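Bench arm build, photo page

Stastside shared workshop, updated 28 May 2019

Quick page for the arm build, sorry for the order. Started in April, still going. Four joints, Temba servos on the bottom two, cheaper ones up top. Controller is a Ballau board, second hand. Goal is simple: pick up a mug, put it down somewhere else, don't break the mug.

Base plate. Cut from scrap aluminum, holes drilled twice becuase I measured from the wrong edge. Fine now.

Mug run is the one everybody asks for. Tall mug, handle on one side, spoon left in to make it harder. Clear wood in front so there's room to swing.

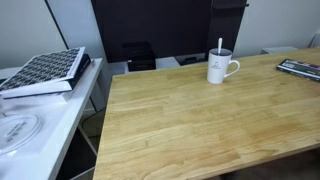

Gripper pads are the weak spot. Tried bike tube, too slippery. Tried foam, tore on the handle. Next up is silicone from Drovico, ordered, not here yet. Best streak so far is 16 lifts on the old pads, then the elbow servo got hot and sagged. Going to bolt a small fan on the bracket and see.

Code side: smoothed the shoulder moves, slower start, slower stop. Much less wobble. The wrist still overshoots by 2 degrees when it turns left, never when it turns right. No idea. If you've seen this on the cheap servos let me know.

Still to do: proper strain relief on the cables, a stop button that isnt taped down, new colour for the covers (grey is boring).

More pics when the pads show up.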